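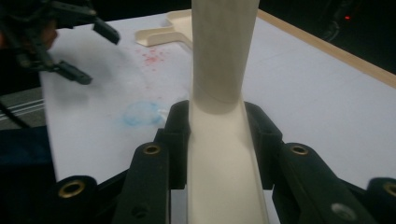

Figure 7.1 Cream plastic part with an open channel, held between black gripper fingers

Contents Previous Next Glossary Index
Filed under: Commercial Property / Leasing Basics

Chapter 7
Paying for the Lobby: Usable and Rentable Area

A first-time tenant usually discovers the subject of this chapter with a tape measure. The lease says one thing, the tape says a smaller thing, and the tenant calls the landlord in a state of some excitement. The landlord has taken this call before.

Take the Plerkerbridge building, which we will follow through the next three chapters. Suite 4 was advertised at 1,310 square feet. Sundaram, a bookkeeping firm, moved in one November, lined up its desks, and came up 400 square feet short. Somebody checked behind the radiators. The missing space was in the lobby, the second-floor corridor, the restrooms, and a mail room that Sundaram had never been inside.

The firm was paying rent on a share of all of it, and the lease said so on page 35, in a paragraph that also dealt with bicycle storage.

Usable area is the space a tenant can occupy and lock the door on. Rentable area is usable area plus a share of the parts of the building that everyone walks through. Rent is normally quoted on the second figure. Brochures are normally illustrated with the first — a bright room, a plant, a chair at an angle.

The gap between the two is expressed as a load factor: rentable area divided by usable area. For Suite 4 that means 1,310 divided by 910, or a little under 1.44. A building with a grand atrium will tend to have a high load factor, and a tenant who admires the atrium should know who is renting it.
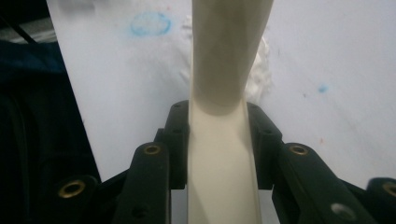

7.1 Before You Compare Two Rents

Suppose Sundaram had also looked at Nirnatthorpe, a plainer building across the river with a higher quoted rent and a much lower load factor. On the quoted rents, Plerkerbridge wins. Divide each annual rent by usable area and the order may well flip. Students who skip this step get the wrong answer in Exercise 3 and, later on, in life.

Measurement rules differ as well. One landlord counts to the middle of a shared wall, another to the inside face of the glass, and a third, at Prirnamdale, counts a column as if you could put a filing cabinet in it. Ask which standard was used, get the floor plan it was applied to, and keep both with the lease.

Small suites feel this most. An extra 100 square feet of corridor disappears into the rent on a whole floor. Charged to a two-room office, it is a third room with other people walking through it.

We start with the floor plan of Suite 4, and with the question of who owns the wall.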